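Can a machine do the chores yet? Your questions, answered

Updated Jul 31, 2020

Every open evening at the Vurkutside workshop ends the same way, with a crowd by the kettle asking whether they can have something to do the washing up. We love these questions! So we've gathered up the usual ones and answered them as plainly as we can. If yours is missing, write to Zsolt Csonka at the workshop and he'll add it when he next has a quiet afternoon.

So, can a robot do my housework?

Bits of it, yes. All of it, no, and not for a good while. A machine that does one job in one place can be brilliant. A machine that wanders about your home doing whatever needs doing is still a research subject, and a really exciting one.

But I've already got a robot vacuum. Doesn't that count?

Of course it counts! Floors are a lovely job for a machine. The floor is flat, the dirt stays where it is and a missed patch does no harm. The trouble starts when the machine has to pick things up. Ask it to move the sock before it cleans under the sock and you've asked for something far harder than the cleaning.

Why is picking things up so hard?

Think about what your hand does with a mug. You see the handle, you reach round the milk, you grip just tightly enough, and if it starts to slip you squeeze before you've noticed. A robot has to be given every one of those steps, or has to learn them from a great many tries. Most grippers have very little sense of touch, so they rely on the camera, and the camera can't see through the robot's own hand.

Which chores are closest to being done?

Carrying is coming along nicely, so long as the floor is level and the load is always the same shape. Wiping a clear table is good too. Opening doors and drawers works well when the handle is one the robot has practised on. Our trolley, Temba, takes parts from the stores to the benches and hardly ever gets lost now, though it still dislikes the ramp.

And which are furthest away?

Anything soft. Cloth is a nightmare and we could talk about it all night. A plate is the same shape every time you meet it, but a T-shirt can be any shape at all, and it changes as soon as you touch it. Making a bed is harder than it has any right to be. Cooking from scratch in an ordinary kitchen is a long way off as well.

What about the laundry?

This is our favourite question, and we get it more than any other. The washing itself was handed over to a machine generations ago. What's left is the handling: sorting, loading, shutting the door, choosing the programme, emptying the drum, drying, folding and putting away. Each one is a separate problem for a robot.

Folding gets all the attention because it looks so good on film. We'd say loading and emptying are just as interesting. The arm has to go through a round opening and work inside a space it can only partly see. It mustn't knock the rim going in, and its elbow has to stay clear of the open door while its hand is busy in the drum. Then there's the last sock, stuck flat to the back.

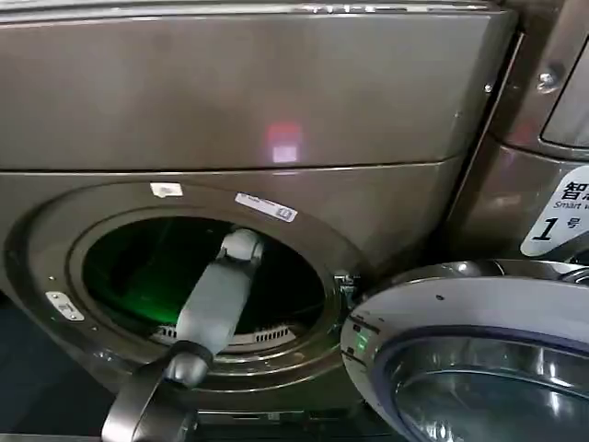

Robot arm reaching into the drum of a front-loading washing machine, door open.

Will it know when the drum is empty?

It can make a good guess. A dark sock in a dark drum is tough for any camera, so people try an extra light, or turn the drum a little and look again. At home you'd sweep your hand round the inside and be sure in a second. Giving a robot that same quick sweep is a super problem for a student project, if anybody reading this wants one.

Wouldn't it be easier to build a washing machine that empties itself?

Quite possibly, and it's a fair point. Purpose-built machines nearly always beat general ones at a single task. The appeal of an arm is that it could do the washing in the morning and the dishes at night, using the appliances people already have. We argue about this constantly. Zsolt is on the side of the special machine and the rest of us haven't given up on the arm.

Are things further along on the shop floor?

Much further, for jobs that repeat. Parts arrive the same way up, the lighting never changes and people stay out of the way. Take any of that away and you're back in the kitchen with the mug. Our Condis bench cell sorts brackets into 2 trays all day long, quickly and with very few mistakes, but tip in a handful of washers and it has no idea what to do with them.

How slow are the general-purpose ones?

Slow enough that you'd want a book. At the January open evening in Lurnton we asked our own arm to clear a basket of tea towels into a tub, and it needed 34 minutes. A visitor's daughter did it in less time than it took us to start the stopwatch. We were still delighted, as the year before it had managed 2 towels and then stopped.

Is it safe to have one in the house?

A small, light arm that moves slowly and stops when it bumps into something can be made quite safe around grown-ups who know it's there. Children, pets and stairs are a different matter. We always have a person within reach of the stop button and we wouldn't leave ours running on its own.

Should I wait before buying a new washing machine or dishwasher?

No, buy the one you need! Anything that becomes useful at home will have to cope with the appliances already in it.

Can I come and have a go?

Please do. You can drive the arm by hand using a pair of joysticks, and trying to pick up a tea towel that way will teach you more than this page can. Under-twelves need an adult with them. Long hair should be tied back, and loose scarves left on the hooks by the door. Dates for the Vurkutside and Lurnton evenings go up on the events page as soon as we have them.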